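Plate loading cell, rules for people reaching in
Forum > Home & Service Robots > Safety and good practice

tilegrout36
Mar 22, 2021
Writing up bench rules for our dish rack task, need a sanity check. Draft so far:
Arm parked and e-stop pressed before any hand goes past the rack. Plates go in from the right end. Next plate flat on the tiles, clear of the drip tray. Nothing else on the counter. 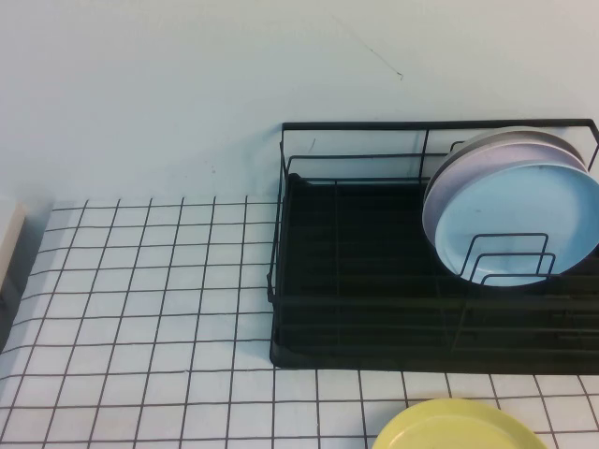

Speed cap is the bit I'm stuck on. Kiani manual gives one number for shared space, our old Cormont sheet gives another. Which one do you guys post on the wall?

nikus_fan
The lower one. Always. Also e-stop for every reset is overkill, you'll be re-homing all day. Protective stop is fine for moving a plate.

S_Atanasov
Disagree. Protective stop can be cleared by somebody at the desk who isnt looking. We do e-stop plus key out, 6 resets an hour, it's fine.

nikus_fan
6 an hour sure. We do 36. People start skipping the key and then you have a rule that's only on paper

tilegrout36
ok so could be a hold-to-run pendant for resets, full stop for anything inside the rack?

S_Atanasov
Better. Write down who holds the pendant. One person, same person who reaches in.

wirerack1741
And do a risk assessment with the plates in it, not just the arm. A dropped plate is shards at hand height. Gloves, glasses. Ours left that out till the December review

nikus_fan
glasses yes, gloves no, cant feel the pendant button

tilegrout36
Putting glasses in. Gloves for cleanup only. Will post v2 tonite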